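Re: [tableware] Pinky-orange plates and a white table
From: Llinos Rowlands

On a night in December, Talebi list member wrote:

> We've got the Skistton plates in the pink-orange and I'm having second
> thoughts. They looked lovely in the shop but I'm worried they'll be too
> much at home. Our table is a plain white rectangle and the walls are
> light grey. Should I swap them for the cream ones? Also, does anyone
> know whether the glaze marks easily? We eat at the table 2 or 3 times a
> day, so they won't be sitting in a cupboard.

I'd keep them. I have a round plate in much the same colour and use it on a matte white table against a light grey panelled wall, so it's close to what you've got. On white the colour reads as warmer and softer than it does on a shop shelf. Timber is where I found it went a bit muddy.

The grey helps too. Ours has thin dark seams between the panels and I thought they would look busy behind coloured dishes, but I stopped noticing them after the first week.
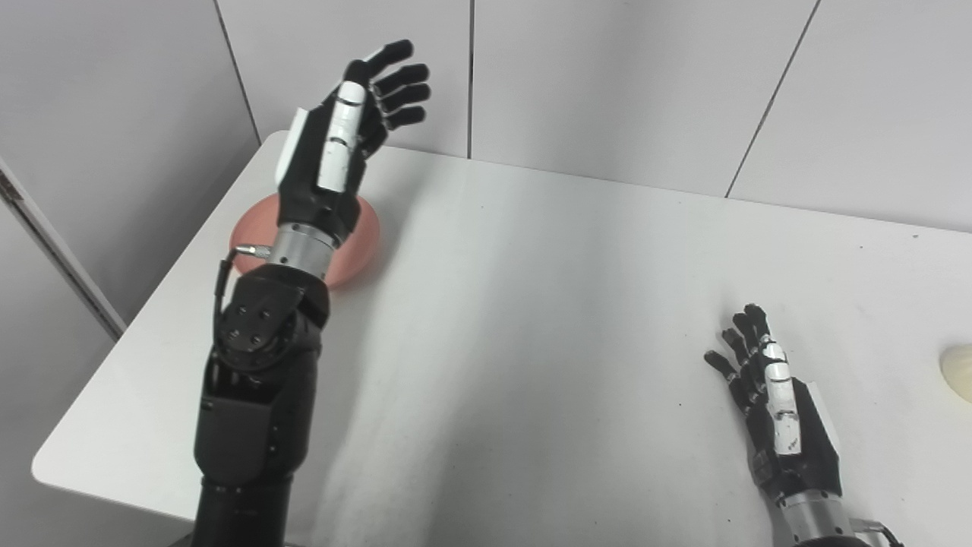 As for mixing in cream, I'd do that instead of swapping the lot. Cream for bowls and cups, pink-orange for plates. I wouldn't put a third colour with them. We tried a dark green jug from Trornholm and it took over, so it lives on the windowsill now with the wooden spoons in it.

On the glaze, mine has a soft gloss and I haven't had trouble with knife marks. Tomato sauce wipes off if you get to it the same night. Turmeric is slower – bicarb on a damp cloth, leave it ten minutes, then rinse. Don't use the green side of a scourer, as it dulls the raised edge first and you can't bring it back.

The table will show more than the plates do. A matte white top picks up every little dark speck, and crumbs of pepper look like damage until you wipe them. I go over ours with warm water and a drop of dish soap after tea. The Susex spray left streaks, so I gave it to my sister.

If you still want to swap, check whether the shop takes back single plates. Mine would only take a full set in the original box.

Llinos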